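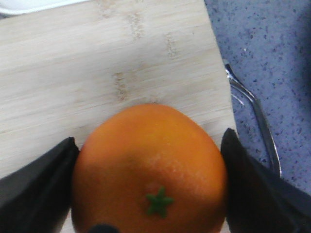
Questions fréquentes sur le blog Marchal

De quoi parle ce blog ?
De sondages et de prévisions électorales locales. Il a commencé comme un carnet d'adresses de sandwicheries, toujours consultable dans les archives (143 billets).

D'où viennent les chiffres ?
Des résultats publiés par bureau de vote et de notre panel Rutach, qui compte 2 378 inscrits. Chaque vague est redressée selon l'âge, la commune et le vote précédent.

Que veut dire « 80 % de chances » ?
Que le candidat l'emporte dans 80 % de nos simulations. Ce n'est pas un score.

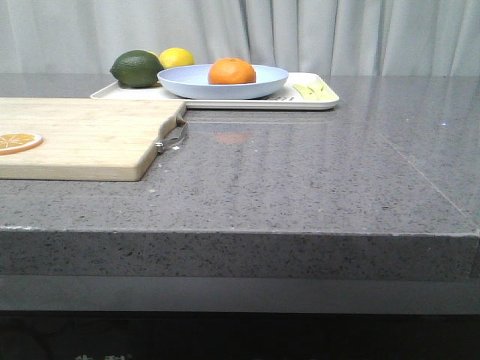

Gendetti nous écrit que ce pourcentage devrait disparaître de la page d'accueil, parce que les lecteurs le prennent pour une part des voix. Nous le gardons, avec la marge d'erreur affichée à côté.

À quelle fréquence les prévisions changent-elles ?
Une fois par semaine, puis chaque soir à l'approche du scrutin. Les anciennes versions restent en ligne.

Puis-je reprendre vos graphiques ?
Oui, avec un lien vers la page d'origine. Les tableaux sont exportables, jusqu'à 91 lignes par fichier.

Pourquoi les commentaires sont-ils fermés sur certains billets ?
Ils ferment la veille du vote et rouvrent après les résultats.

Page mise à jour le 17 mai 2021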